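August, afternoon, bench 2

Marker storage, continued from the last entry. Stock is down to 36 from the Erkau box, mixed colours. The ones left flat in the drawer are fine. The ones stored cap up in the rack by the door are fading at the start of a line and need a scribble on scrap before they write properly.

Weighed three cups empty and with one marker in. The ceramic mug is stable with anything but takes up too much of the bench. The steel tin from Moussa is stable too, but it rattles and marks the table. A paper cup is light enough that a single marker leaning on the rim shifts the balance noticeably. With the marker at its steepest lean the cup will go over if the bench is knocked. Ballast of 165 g in the base cures this. Used washers in a folded bag, taped down.

Position: middle of the white table, well clear of the edges. Cap colour should be visible above the rim from either side, so short markers need packing underneath. Tried folded card, which works but compresses after a few days.

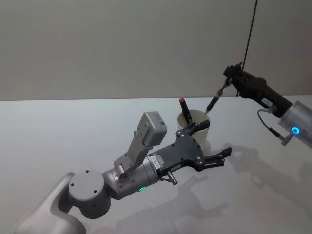
Ballast will go into all the paper cups from now on. Washers are in the Clikgate drawer, second from the bottom, mixed with the M6 nuts. Please sort them when passing.

Red caps: two of the last batch were loose and came off when lifted by the cap. Lift by the barrel until the batch is used up. The Soston refills fit the same barrel but the cap does not click home, so keep those out of the cups altogether and lay them flat.

Table wiped down with isopropanol at 16.20. Old ink by the left corner lightened but did not come off. Melamine sponge next.

To order: paper cups, small, white (catalogue page 434). Masking tape. Scrap pad for testing.

Still to do: repeat the knock test with two markers in one cup, both leaning the same way.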